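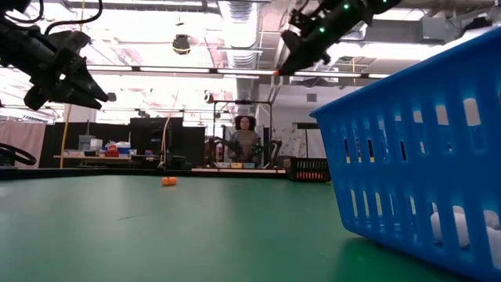

Progress report to the MacKinnon Fund
Gripper comparison, Joltville workshop
Period ending May
Prepared by Shona Rennie

First of all, thank you for your patience with this one. I know the last report was on the thin side, and I'm happy to say we have a good deal more to tell you now that both grippers are up and behaving themselves (mostly!).

You'll remember that the grant was to help us choose between the Plirkia gripper and the Muvley gripper for light sorting work, the kind of picking and placing that wears people's wrists out by the end of a shift. Both have now been through the first round on the green table, lifting small objects in and out of the blue basket. We kept the lighting, the arm speed and the starting positions the same for both, and the fixed camera stayed where it was the whole time, so I feel fairly comfortable setting the results side by side.

We ran 496 picks in all, split evenly between the two. The Plirkia got hold of the object on the first try 90 per cent of the time, and I must admit I was rooting for the Muvley, which came in a bit behind. Where the Muvley lost ground was with cylinders lying on their sides. It tends to nudge them along the tabletop before the fingers close, and once a piece has started rolling there isn't much hope of catching it. With the round pieces in the basket there was very little between them, although the Plirkia's wider fingers do bump the rim when it reaches into the corners, and we had to stop it 3 times for that.

We lost most of one Friday to a cable that kept catching at the wrist joint. It has been rerouted with a little more slack and hasn't given us any bother so far, but I'd like to see it go through a longer run before I call it fixed. The controller software also needed an update partway through. We repeated the 32 picks done just before it, to be on the safe side, and only the repeats are in the totals.

Spending is on track. We came in under on fingertips, as the first set has worn better than we'd budgeted for, and with your permission I'd like to move what's left over to a second camera. The one we have loses sight of the fingertips when they're deep in the basket, and it would be lovely to know what's going on down there.

Next up is the mixed round, with cylinders and round pieces together, and then softer objects if time allows. I'd be glad to have you visit while that's running. Mornings are best, any time after nine, and the kettle is always on.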